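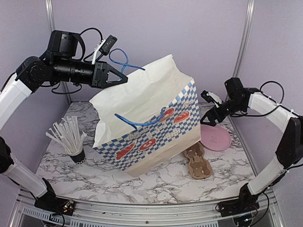 Omberg twin-arm bench kit, anyone bought one?

Posted by mhairi_m, December
Print this page | E-mail this thread

mhairi_m: I've been quoted 1389 for the Omberg two-arm kit with the wrist cameras, and the padded sleeves are another 79. I want it for packing takeaway orders, so bags, cups, straws, lids, all the floppy awkward stuff. Is it worth it or am I about to do something daft?

brekke_h: Had mine since the spring and I love it! Rope handles are the thing to practise on (much nicer for the fingers than a flat paper one). Cup carriers are fine too, once you've got the grip force turned down.

saithong_fan: Can't agree, sorry. Paper bags were misery on ours. They lean, they crumple, and then the arm goes for a bit of the top that's moved. I'd get the Brammont at 900 and spend what's left on decent lighting.

brekke_h: The Brammont has one arm though?? How are you holding a bag open with that?

saithong_fan: With a clamp. Ugly, but it works.

T.Katayama: We ran 25 practice sessions on the Omberg before I'd let it near a real order. Lids lying flat on the table were worse than bags for us, the fingers just skate over the rim. Do get the sleeves, mhairi.

mhairi_m: Ooh, hadn't thought about lids. Does Omberg do softer fingertips?

T.Katayama: They do, but ask Ledton, they answer e-mails quicker.

saithong_fan: Still say clamp.

Recent threads
Brammont single arm: first week
Wrist camera cables keep snagging
Ledton spares, delivery times
Which gripper for paper cups?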